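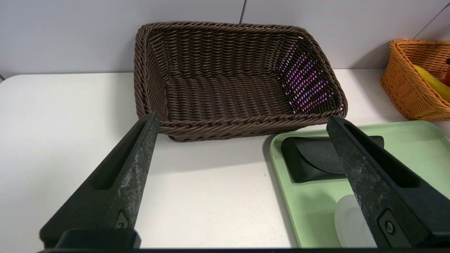

The wrist view, with the brown basket straight ahead and empty.

September 7, 2021
By Rosimeire Rocha

Dilek Tuncer writes the planning software for the two-armed sorting cell at Jetine, in Hillthorpe. She joined to work on motion control and moved over in July, when the old task planner was dropped.

"The old one was a script," she says. "Look, pick, place, look again. If a grasp failed it went back to the top, and it would do that up to 50 times before it gave in."

Its replacement is called Forcombe. It keeps a list of what it believes is on the table and where each thing belongs, and it rewrites the list after every move.
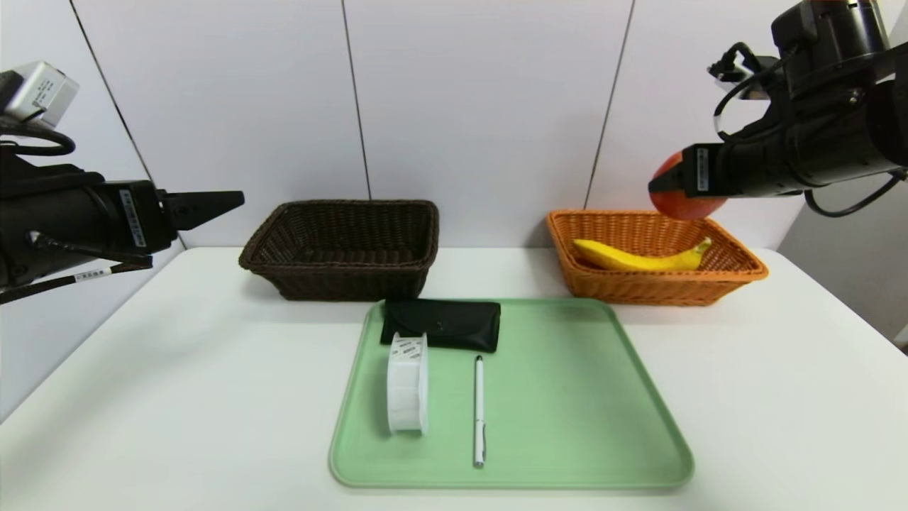 Planning for two arms is mostly a matter of deciding who waits, Tuncer says. Each arm asks for a piece of space over the table and holds it until the move is done. When the right arm has the orange up over the rim of the orange basket, as it does here, the planner keeps that space closed and the left arm has to stay out of it. "People want to see both arms moving all the time. I'd like that too, but first I want them not to hit each other."

The perception side belongs to Akash Tiwari, who sits at the next desk. His code takes the head camera for the overall layout and the wrist cameras for the last stretch of a reach.

"The two don't agree as often as you'd hope," Tiwari says. "The head camera gives you a position, then the wrist gets close and says it's a bit to the left.

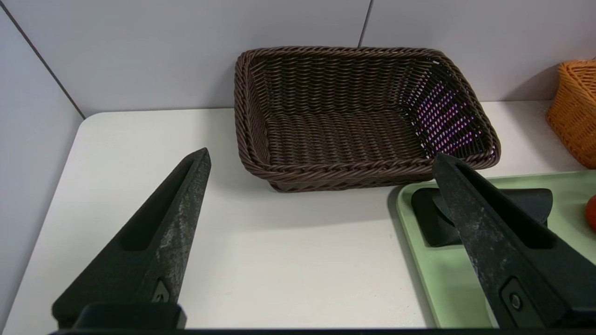
"We used to average them, and that was a mistake. Now the wrist wins once the hand is close, and the head camera is only asked whether the object is still there."

That change went in as version 973. It took the pair two weeks to write and three more to test, mainly because the logs from each camera had different clocks. Tuncer ended up writing a replay tool, Lò, which lines them up and lets her step through a run.

"I should have written it first," she says. "I use it every day."

Next on her list is getting the planner to explain a refusal in the log. At present it just prints a code, and she has to look it up.
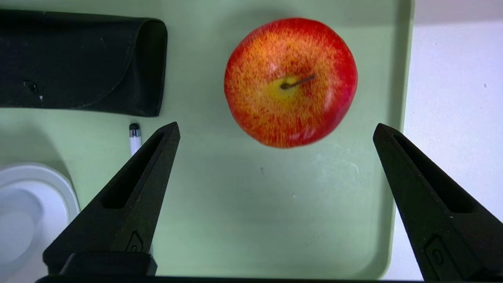
Apple on the green tray, between the open fingers.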